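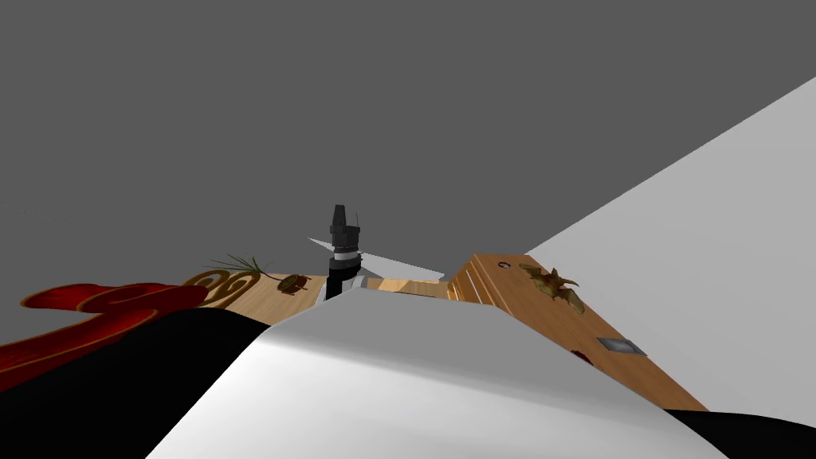 Tredadville changes its rules on knives at markets and fairs

Traders at Tredadville's covered market will have to keep folding knives closed or behind a counter from November, under revised conditions published by the town council on Friday.

The conditions apply to all 407 licensed pitches in the town, including the seasonal ones at Ferrand and along the Jirkton road. They replace wording that dates from the market's last full review and that made no distinction between fixed and folding blades.

Under the new text, a folding knife offered for sale may be opened for a customer on request and must be closed again before the trader serves anyone else. Knives used for preparing food are treated separately. They may stay open on the work surface, provided that the surface is at least 30 centimetres from the public side of the stall.

Séverine Lebrun, who drafted the conditions for the council's licensing office, said the old wording had produced inconsistent decisions. "A cheese seller and a cutlery seller were being inspected against the same sentence," she said. "The two uses are now set out in separate clauses."

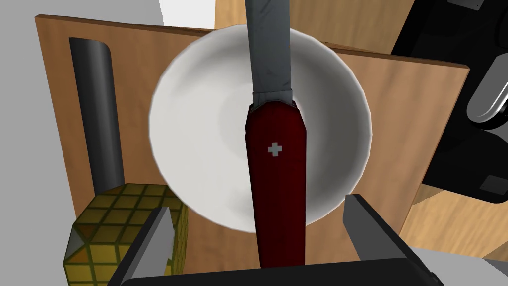 A red-handled folding knife with its blade open, in front of a white bowl.

The age checks for buyers are unchanged. Traders must continue to record refused sales in a bound book or an approved electronic log, and keep the entries for 21 months. Loose sheets will no longer be accepted.

A draft circulated in spring would also have required locked display cases for all blades. This was dropped after Praltetti, the firm that runs the market hall, reported that the older stalls could not carry the weight of the cases without new brackets. The council may return to the point when the stalls are next replaced – no date has been set.

Existing licences remain valid and do not need to be reissued. Printed copies of the conditions, 2000 in all, will be left at the market office and handed out with pitch renewals. Inspectors will give written advice for a first breach and may suspend a pitch for a second.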